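The Blue Line
A roll of painter's tape will organize anything you let it near. Some notes from a reformed skeptic.

For most of my adult life I believed painter's tape was for painting. I bought a roll, masked one baseboard, lost interest in the baseboard and put the roll in a drawer, where it stayed through two moves and a change of government.

Then I started visiting other people's workrooms for this column, and I noticed the stuff was everywhere except on the walls. It marked where the saw table went. It marked where the visitors went, too, meaning me. At Brenik, a shared workshop in an old seed warehouse in Weridwood, I was handed a coffee and steered, politely, to a taped square by the door.

The theory is simple enough. Lay one strip across a surface, lay a second across the first, and you have four places where you used to have one. A thing can now be in the wrong place, and its owner can be told so.

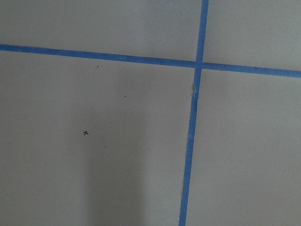

Straight is a matter of opinion

Everybody who tapes a table believes they can do it by eye. I have tested this belief at my own kitchen counter and can report that the eye is a generous judge. My first line looked perfect until I laid the second, at which point both of them looked drunk.

The trouble is that a crossing invites comparison. One strip alone can lean as it pleases. Put another over it and each gives the other away, and after that you will see the tilt every time you reach for the salt. There's also the small kink where the upper strip climbs over the lower one. You can press it down with a thumbnail. It will think about this overnight.
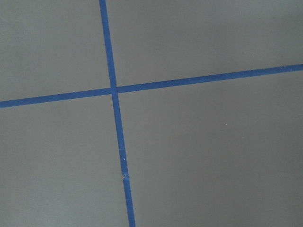 Lerato Nkuna
Contributing Writer, Home and Workshop

The purists, and there are purists, snap a chalk line first. A retired sign painter at Brenik showed me how he pulls a long piece taut between both hands, hovers it over the surface and lowers the middle last. He did it in one breath. I did it in several, with language.

Wrinkles come from stretching the tape as it goes down and then letting go, so it shrinks back and puckers. A torn or lifted edge usually means someone changed their mind halfway. The sign painter's advice was to leave small faults alone, as every repair is another layer and another layer is another edge to catch a sleeve on. I have a patch at home that is now thick enough to need sanding.

Going all the way

Two strips are a hint. Keep adding them and you have a grid, and a grid changes the people who live with it. You stop saying "over there by the thing" and begin saying "next square over, just above the line." You become the sort of person who sets a bell down and then nudges it.

I admit I've come to like the look. Blue on a plain brown top has the cheer of a board game with the rules missing, and a single small object sitting in it looks oddly important, like the last guest at a wedding.
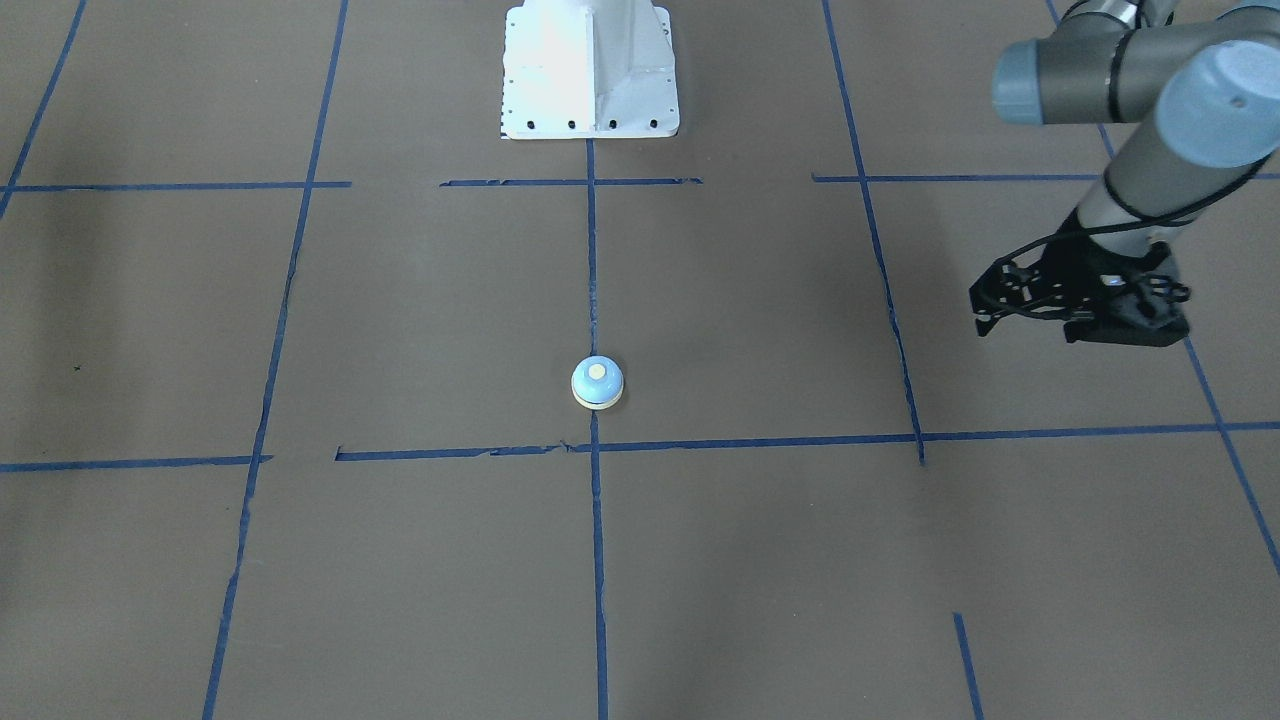 A service bell has its pick of the squares.

My own counter is down to one cross and a short strip that says TOAST. The rest came up in October, in long satisfying pulls, and the roll went back in the drawer. I do know which corner of the drawer. It's marked.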